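Home | Syllabus | Notes | Labs | Readings | Forum

Robot Learning, Unit 6: Training in simulation, testing on the real arm
Notes by Benedicta Kpodo, updated April 16, 2021

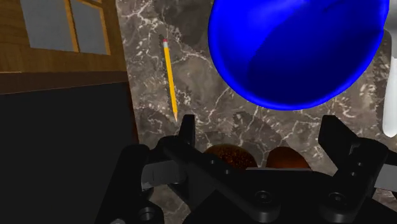

Last time we finished with the question I like best in this whole course: if you train a grasping policy entirely on rendered kitchens, how much of what it learns survives the trip to a real counter? People used to answer with a shrug. We can do better than that now, and the tools for doing better are simple enough that you'll build most of them yourselves in Lab 6.

Start with why anyone bothers. Collecting demonstrations on the real arm is slow. You reset the objects by hand, you wait for the arm to home, somebody bumps the table and you recalibrate. In Wonisis (our simulator, for those who joined in February) you can throw away a bad layout and have a new one before you've finished your sip of coffee. And you know everything! The exact pose of every object, the friction, the contact forces at each fingertip. On the real arm you'd give a lot for any one of those numbers.

The price is the gap. I want you to think of it as two gaps, and please keep them apart in your lab reports, as mixing them up is the most common way to lose marks on this unit.

1. The visual gap

The policy sees pixels. Rendered pixels differ from camera pixels in lighting, noise, blur, color balance, and in the way shiny things behave. A glossy bowl is a lovely case. In the renderer, the dark area inside it has a crisp edge and the highlight sits exactly where the math puts it. Under the lab's ceiling lights the same kind of bowl gives you soft, overlapping shadows and a smear of reflected lamp. A network that has learned to find the rim by looking for that crisp edge will be lost.

Busy surfaces matter too. Veined stone is full of thin, high-contrast lines, and so is a pencil lying on it. If every training counter is plain, the first marble pattern will light up the features like a Christmas tree. (I've watched a policy chase a vein. It was very committed.)

The usual medicine is randomization. Change the counter texture, light positions, object colors and camera pose every episode, so that none of them can be relied on. What stays constant across episodes is the geometry, and that's what we want the network to hang on to.

2. The dynamics gap

Suppose vision were perfect. The gripper still has to touch things. A thin, light object such as a pencil can roll when a fingertip brushes it, and rolling contact is something physics engines approximate with varying degrees of luck. Finger linkages have play in them that the model leaves out. Motor commands arrive late. Randomize friction, mass and delay as well, but be careful with the ranges. Too narrow and you've gained nothing, too wide and the policy turns timid, closing slowly on everything because somewhere in its training slow was the only thing that worked.

3. So how do we measure it?

Now the fun part! The plan is a paired evaluation, which Naa Asante worked out for the Zinosik experiments, and I think it's a beautiful piece of design.

Take a set of start conditions. Run each one in simulation and again on the real arm, with matching object poses and the same policy checkpoint. Each condition gives you a pair of outcomes. With 100 start conditions you fill in a two-by-two table: both succeed, both fail, sim only, real only. The two mismatch cells tell you far more than the overall success rates do. You can have identical success rates in sim and real and still have a simulator that's wrong about which cases are hard.

Then do it again for several checkpoints. We use 15, spread over training from hopeless to pretty good. For each one, plot real success against simulated success. What you hope for is a clean upward trend, even if it sits well below the diagonal. A simulator that's too optimistic but ranks policies in the right order is still a wonderful thing to have, as you can pick your best checkpoint without touching the arm. A simulator with the right average and a scrambled order is much less use.

Report rank correlation along with the plot. Put error bars on both axes, please. The simulated axis has noise as well, and 500 rollouts per checkpoint is enough to make it small.

4. Things to watch for

Occlusion. From a camera mounted near the wrist, the gripper body covers part of the counter, and objects close to it show only their tops. Check how often your target is partly hidden in sim and in real before you blame anything else.

Seeds. If your evaluation layouts come from the same generator and seeds as your training layouts, you're grading the policy on its homework. The Orkasness split holds out 2591 layouts that must never be used for training. Leave them alone until the final run.

Success checks. In sim, "grasped" means contact on both fingers and a height threshold. On the real arm, a person with a clipboard decides. Write your rule down first and use it for both.

For the lab: read the paired evaluation handout, bring a filled-in table for one checkpoint, and come ready to argue about your mismatch cells. Pick one "sim only" case and tell us which of the two gaps you'd blame and what test would change your mind.

Filed under: Course notes / Manipulation / Sim-to-real

3 comments

tomasz_r: Do we pair on the exact object pose, or is within a centimeter ok for the real arm?

B. Kpodo: Within a centimeter is fine, but record the pose you got and rerun the sim from that one.

gripperfan: The bit about ranking vs. average finally made this click for me. Is the plotting script going up before the lab?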